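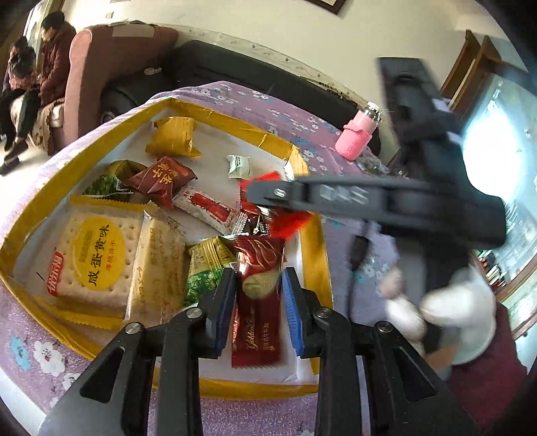
Which gripper pads should the second half of the Roto comparison use?
The softer of the two Namboodiri sets. It held wrapped snacks with less squeeze, and the people using it asked for fewer breaks.

Progress report to Pralis, July
Prepared by Seraina Prantl, Cluruvmont

Work done

We logged 1,246 grasps on packaged food this period, all with hand-held grippers in pairs. Sessions ran 30 minutes each. Abimbola Onyeka and Ulises Condori did most of the handling, and Rocío Castaño checked the logs. Small foil packets are still the hardest items. They slide when the fingers close off center, and crackers break if the closing force is set for chocolate bars.

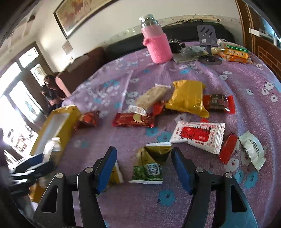 Grippers at work among wrapped snacks on a flowered tablecloth.

Problems

Two finger linkages loosened and were retightened. We lost 22 grasps to a camera cable that worked out of its socket. Dede Tsikata has fitted a clip and we have had no repeat. The firmer pads leave marks on thin film, which affects the damage scores for both sets until we agree on what counts as a mark.

Next period

Run the softer pads on 20 new items, mostly twist-wrapped candy. Repeat the cracker tests at the lower force setting. We need your decision on the second controller before we book more sessions. Spending is within the approved budget.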